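Section 4. Setting up the mouse, the pad and the desk around them

Applies to the shared desks at Stetthorpe and Stastetstead. Revised in November by Tiburcio Bautista.

4.1 Before you start

Most mouse guides open with a promise that the right pad will fix your wrist, your posture and your mood. I have set up 40 of these desks and have yet to see a pad do any of that. What a pad does is give the sensor a plain, steady surface and mark out a spot that other things should stay off. If you expect no more than that, the rest of this section will serve you well.

You need the mouse, its receiver, fresh batteries if yours takes them, a pad and a dry cloth. You do not need the Peken cleaning spray that comes in the starter bag. Water on a corner of the cloth did the same job each time I compared them.

4.2 Placing the pad

1. Clear the front of the desk for the full reach of your forearm. Push boxes and packets to the back edge.

2. Wipe the patch where the pad will go. Grit under a thin pad comes through as a bump.

3. Set the pad down on the side of your mouse hand. A round pad has no right way up as far as the mouse cares, so turn it until the print pleases you.

4. Put the mouse on the pad with the buttons facing away from you and the scroll wheel in line with your forearm.

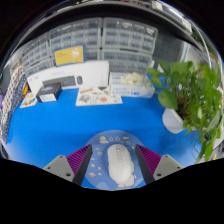
5. Rest your hand on the mouse and let your elbow hang. If you have to stretch, bring the pad closer. If your elbow sticks out behind you, move it back.

6. Sweep the mouse from one edge of the pad to the other. The pointer should cross the screen in one sweep. If it takes two, raise the pointer speed one step and try again.

Note: The Simard leaflet tells you to keep a gap of exactly 2 inches between keyboard and pad. I can find no reason for that figure. Leave enough room that your knuckles don't knock the keys.

Caution: Busy prints are said to confuse the sensor. I have seen this happen with glossy pads and never with a matte one. If the pointer jumps, try the mouse on the bare desk before you go and buy another pad.

4.3 What may share the desk

Storage sellers would like you to believe that a desk needs a tray for everything. It needs less on it. Go through what is there and ask when you last picked each thing up. If the answer is last Sunday or later, it can stay.

1. Keep long boxes flat along the back edge, printing side where you can read it.

2. Stand small boxes in front of the long ones, label outward.

3. Lay placemats and other flat sheets well clear of the mouse. A mat that creeps under the edge of the pad will tilt it.

4. Move soft things such as blankets to a chair if you have one.
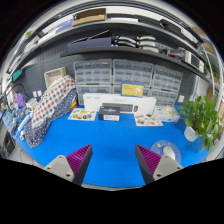 Plants get more credit than they deserve in office guides, where they are supposed to clean the air and sharpen the mind. I would keep one because it is nice to look at, and for no other reason. Think about where the leaves go as well as where the pot goes. A white pot near the right edge looks tidy enough, but with broad heart-shaped leaves spilling outward and down, and a round mouse pad lying in front of it, the plant needs turning or trimming every so often. Water it in the sink and let it drain before it comes back.

Caution: Do not set a watering can on the desk, even for a moment. Of everything in this section, that is the one rule I have stopped arguing about.

4.4 Checking the mouse off the pad

The box may say the mouse tracks on 100 percent of surfaces. Test it before you believe it.

1. Lift the mouse off the pad and put it down on the bare desktop. Leave the pad where it is.

2. Move the mouse slowly in a small circle. Watch for skips in the pointer.

3. Repeat near the front rim, then farther back – some tops wear unevenly, and a shiny patch can cause trouble.

4. If all is smooth, the pad is a matter of taste. Keep it or put it away.

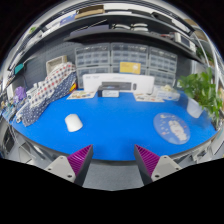
Fig. 3. Mouse on the bare desktop at left, pad to the right, printer at the back.

Note: A printer against the back wall is fine as long as nothing blocks its front opening. Check this before sending a long job. I once lost 70 pages to a box that somebody had slid up against the slot.

4.5 Small parts

Spare receivers, screws and batteries belong in drawers, and small ones are best. Translucent fronts help a little, though not as much as the catalogs claim, so label them anyway. Keep used batteries in a separate drawer from new ones. If a receiver is missing, look in the battery compartment of the mouse first, then go to Section 5 for pairing a replacement.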